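The Last Row

My grandmother left me a quilt top with one row missing. She bought the cloth in Skarkis, in a small shop named Pelkonen, and the shop closed when I was still at school. On the back of the last block she had written "51 done, 9 to go" with a soft pencil.

I carried it with me to Dorden and did not open the bag for a long time. In December the evenings were dark already at four, and I took it out. The blues were easy to match. The yellow was not. I tried the market, then two shops, and at last I wrote to Oletti, where they sell old stock by the piece. A woman answered the same night. She had one strip, 18 inches long, and she asked only for the postage.

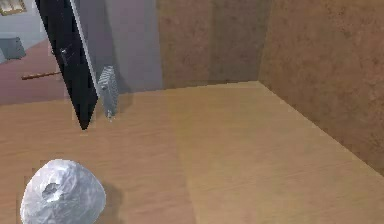

I sewed slowly, one block each evening after supper. My stitches are bigger than hers, and my corners do not always meet. On the fifth block I put a yellow piece upside down and had to open the seam with a needle, while the radio talked about snow on the roads.

When the row was ready I laid it beside the others and looked for the place where her hand stopped. I found it at once. Then I took the pencil, turned over the last block and wrote "0 to go" under her numbers, and went to look for the pins.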